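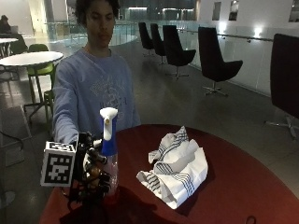 Jui-lin Mak asked at the last review whether the tables in the curved hall were being wiped between users or only at closing. They are now wiped between users. The written routine has been in place since the start of the period, and most of this report deals with how it has gone.

Ollska Hall Upkeep – progress report to the Totenow Fund
Prepared by Ramesh Ahuja
Period ending October

1. Work done

The grant covers cleaning supplies, cloths and staff hours for the shared seating areas. In this period we logged 171 table cleanings in the curved hall, against a target of 116. The target was set before the hall opened on Thursday evenings, so it was low. We suggest a higher one for the next period.

The routine itself is short. Clear what can be moved, spray the cloth lightly, wipe from the middle of the table out to the rim, then go over it once with a dry cloth. Where people have equipment or cables on the table, staff wipe only the free area and spray onto the cloth, never onto the table. The rest is done when the table is cleared.

2. Table tops

The red tops show streaks more than we expected. Daylight comes straight down through the glass roof and every smear can be seen from the walkway. We tried two dilutions of the Skustlow cleaner. The stronger one left a film that had to be wiped off again, which doubled the time per table. The weaker one is now used everywhere, and complaints about sticky tops have stopped.

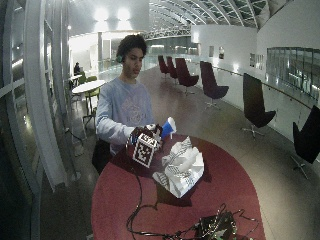 Round table in use in the curved hall, with the lounge chairs along the corridor.

3. Lounge chairs

The dark upholstery hides stains but shows lint and crumbs. Chairs are brushed every morning before 8 and the metal bases are wiped once a week. Two chairs on the far side turn stiffly. Tsao has looked at them and will quote for new bearings – we do not expect this to come out of the grant.

4. Supplies

We bought 20 refillable spray bottles and have lost three, mostly to other floors. The remaining ones are now signed out at the desk. Cotton cloths have held up better than the paper wipes we used before, but they come back from the laundry late. On two mornings staff had no dry cloths and had to leave the tops to air dry, with the streaks you would expect. A second set of cloths has been ordered from the existing supplies line.

5. Spending

Supplies are slightly under budget. Staff hours are on budget. No money has been moved between lines.

6. Next period

– Put up a small sign on each table asking people to take their paper and cups with them. Loose paper is still the main thing staff have to clear.
– Agree a fixed return day with the laundry.
– Try felt pads under desk equipment, as there are light scratches near the rims of two tables.
– Send Jui-lin Mak the cleaning log at the end of each month, as requested.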